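Stostwood Angling Supplies – Help Desk
Ticket 387
Subject: Purside fish finder losing the bottom, and now switching itself off
Status: Solved
Opened by: Judit Szilágyi
Month: February

Judit wrote, 7.40 am

Good morning, and I hope I'm sending this to the right place. I bought the Purside finder from you last spring, the one with the handheld screen and the separate transducer on a long lead, and I've been very happy with it right through the summer and autumn. I fish for pike and the odd perch from a small rowing boat, mostly on my own, and I'd got quite used to seeing the drop-off come up nicely on the screen before I put the anchor down.

Since I got back out after the Christmas break it has started behaving oddly. In the shallows near the landing stage it reads perfectly well. Once I'm over the deeper water the bottom line goes thin, then breaks up into dashes, and then the depth number just flashes at me. Twice now the whole thing has gone off as well, once in the middle of a drift, which was a shame as I had just marked what looked like a lovely shoal of bait fish. It comes back on if I press the button, but only for a few minutes.

I run it from a Vamotico battery pack that lives in a sandwich box under the seat. I've charged it fully every time. The transducer is on a bracket at the back, same place as always. Is it the finder, the battery or me?

Many thanks,
Judit

Help desk replied, 9.15 am

Good morning Judit, you've come to exactly the right place, and thank you for such a clear account of it all. I fish for pike myself whenever I'm let out, so I do feel for you over that shoal!

It sounds to me as if there may be two faults here and they've turned up together, so I'd like to take them one at a time if you can bear with me. Could you please try the following at home, before you next go afloat:

1. Wipe the face of the transducer with a soft cloth, warm water and a drop of washing-up liquid. A winter in the shed leaves a film on them, and you can hardly see it. Please don't use anything scratchy.

2. Unplug the power lead at both ends and look at the little pins in good light. Green or white crust is what we're after.

3. Go to Settings, then Sonar, and tell me what it says next to Sensitivity and next to Depth Range.

4. Leave the finder running on the kitchen table from the Vamotico pack, with the screen on full brightness, and make a note of how long it lasts. Keep the transducer unplugged while you do this, as they don't care to be run out of water for long.

No rush at all.

Judit wrote, 1.05 pm

Thank you, that was quick! I've had a good go at all of it over my lunch.

The transducer did have a sort of greyish skin on it and it came up much darker after a wash. Sensitivity says Manual, and it's set very low. I have no memory of doing that, but my nephew had the finder on his knee for most of our last trip in the autumn and he does love a menu. Depth Range says Auto.

The pins at the finder end look clean. The battery end has some green on two of them. On the table the screen lasted 20 minutes and then went off, and the pack was still showing three lights out of four, so it wasn't flat, or at least it didn't think it was.

I also wiggled the plug at the battery end after I'd turned it back on and it went off again straight away. I did that four times to be sure.

Help desk replied, 2.30 pm

Well done, that's more or less the whole puzzle! I'll put it down in order so that it's here for anybody else who comes looking.

The broken bottom line: with sensitivity turned down by hand, the finder only shows you the very strongest echoes. In the shallows there's plenty of echo to go round, so all seems well, and then over deep water it fades away to nothing. Add a dirty transducer and it gets worse. Set Sensitivity back to Auto, go out, and if you'd like more detail nudge it up a little once you're settled.
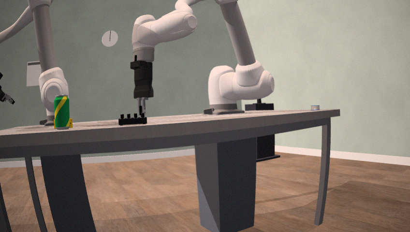 The switching off: I'm nearly certain it's the plug at the battery end. Green on the pins means damp has got in, and a sandwich box under the seat does sweat a good deal when it's cold outside and the battery is warm inside. Please unplug everything, clean the pins with a cotton bud and some contact cleaner, let them dry properly, and then try the kitchen table again. If it still drops out when you move the plug, the lead itself has gone inside and it wants replacing. We have them in the shop and I'll gladly put one in the post.

One more small thing. Check that the lead has a bit of slack where it comes out of the box. If the lid is nipping it, a new one will go the same way.

Judit wrote, 5.50 pm

I cleaned the pins and it ran a good deal longer, but it still goes off if I so much as breathe on the lead. And yes, there's a flat spot where the lid closes on it, I'm ashamed to say. Could you send me the new lead, please? I'll cut a proper notch in the box for it and pop in one of those little packets that keep things dry.

Help desk replied, 6.10 pm

Lead is packed and going out with the morning post. Do let me know how you get on.

Judit wrote, nine days later

I'm so pleased to report that it's working beautifully. New lead in, notch cut, Sensitivity on Auto, and I had a solid bottom all the way across the deep end and back, with the screen on for the whole morning. I found the drop-off again and had two pike off it, the better one on a dead roach just as I was thinking about my flask. The one my neighbours call the Major is still down there, as far as I know.

Please do close the ticket, and thank you for being so patient with me.

Help desk replied

Lovely news, Judit, and well done on the pike. Closing this one now. If the lead plays up again, reply to this same ticket and it will open itself back up.

Ticket closed. Cause: corroded plug and crushed power lead; sensitivity set too low by hand; dirty transducer. Parts sent: one power lead.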